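Die kleine Küche auf der Tischplatte

Spielzeugobst, ein paar Schüsseln, ein Teller: Mehr braucht eine Spielküche zunächst nicht. Der Markt sieht das anders. Der Katalog des Versandhändlers Sirari führt in diesem Frühjahr 532 Artikel allein für Kinderküchen auf, vom Pfannenwender bis zum Herd mit Leuchtplatte. Wer zum ersten Mal einkauft, bestellt meist zu viel und vor allem zu viel auf einmal.

Im Spielzeugverleih Laltis wird deshalb anders sortiert. Statt ganzer Küchenzeilen gehen kleine Sätze heraus, die auf einem gewöhnlichen Tisch Platz finden: ein großer Teller als Mitte, dazu Schüsseln, Erdbeeren, eine Orangenscheibe, eine Banane und eine Flasche Ketchup. Die Leihfrist beträgt 14 Tage, danach kann getauscht werden.
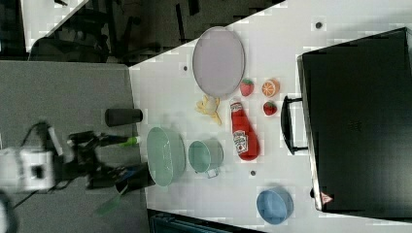

Algirdas Paulauskas hält von den kleinen Sätzen wenig. Kinder wollten kochen wie die Erwachsenen, meint er, und dazu gehöre nun einmal ein Herd, an dem man stehen kann. Auf einer Tischplatte werde nur gedeckt.

Ganz falsch ist das nicht. Am Tisch wird tatsächlich mehr verteilt als gekocht. Obst wandert auf den Teller, in die Schüssel und wieder zurück. Für Kinder ab 2 Jahren ist das aber schon ein vollständiges Spiel, und der Herd kann später dazukommen. Wichtiger ist in diesem Alter, dass die Teile in die Hand passen und sich nicht zerlegen lassen. Kleine aufgesteckte Stiele und Blätter sollte man vor dem Kauf prüfen und kräftig daran ziehen.

Bei den Farben lohnt sich Zurückhaltung. Die Hersteller liefern Geschirr inzwischen gern in gedämpften Tönen - Salbeigrün, Hellblau, ein blasses Grau mit einem Stich ins Violette. Rote Erdbeeren und eine gelbe Banane heben sich davon gut ab. Bei Jorkeo gibt es solches Geschirr auch einzeln, so dass eine verlorene Schüssel nicht gleich den ganzen Satz unbrauchbar macht.

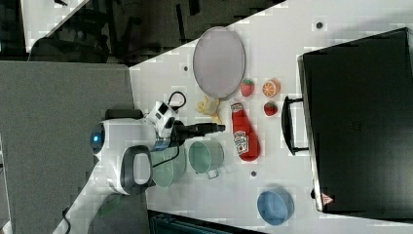
Bei uns liegt das Obst nach einer Woche unter dem Sofa, schreibt Leserin Baranauskienė, und die Ketchupflasche war von Anfang an das einzige Teil, um das gestritten wurde.

Mit dem Streit um die Flasche ist sie nicht allein. Dinge, die Kinder vom eigenen Esstisch kennen, sind begehrter als jede noch so schön gearbeitete Frucht. In vielen Familien stehen deshalb ausgespülte Originalpackungen neben dem gekauften Zubehör. Deckel müssen dann fest sitzen oder ganz wegbleiben.

Auch bei Bechern und Schüsseln muss es kein Spielzeug sein. Ein leichter Becher mit Griff aus dem Küchenschrank tut denselben Dienst und hält meist länger. Bei größeren Geräten liegt der Fall anders.

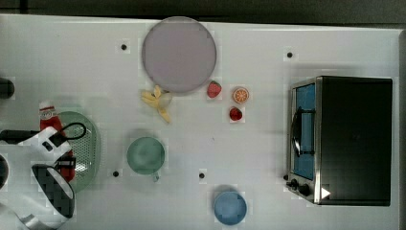

Ein Tischbackofen mit Glastür und Drehknöpfen übt auf Kinder einen starken Reiz aus. Echte Geräte gehören nur unter Aufsicht und mit gezogenem Stecker ins Spiel. Spielöfen kosten bei Sirari etwa 4 Mal so viel wie ein einfacher Satz Geschirr mit Obst. Der Verleih nimmt sie ab Mai ins Programm, zunächst nur zur Abholung.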